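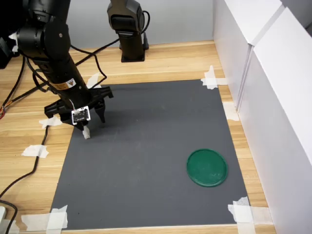
Caring for Wooden Tabletops and Work Mats

Household Guidance > Surfaces and Furniture

Residents of Presari housing are asked to dust wooden tabletops with a soft, dry cloth, following the grain. Spills should be blotted at once. Scouring powders are not to be used on oiled or waxed wood.

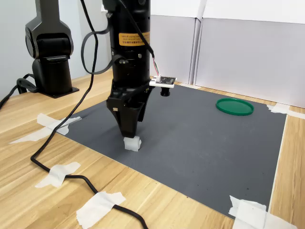
A dark gray mat in use.

Mats should be lifted every two weeks and the wood beneath them left uncovered overnight. Grit trapped under a mat will scratch the finish – shake it out of doors and wipe the underside before it is put back. Heavy items should be raised, never dragged,

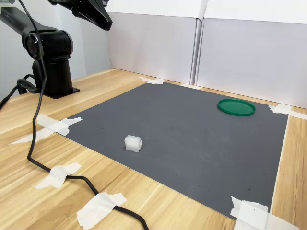 and any felt pads on their feet replaced when they become thin or hard. Cups and plant pots require a saucer or coaster at all times.
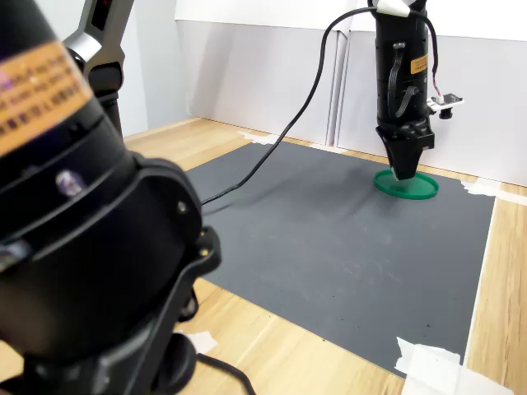
Drirameck, June – The Sisay lending store now holds furniture wax and felt pads in 4 sizes. Wax should be applied thinly, left for 9 minutes and buffed with a clean cloth. Used wax cloths must be laid flat outdoors to dry before disposal.

Related guidance
Removing Water Rings
Storing Table Leaves
Foltilari Kitchen: Care of Cutting Boards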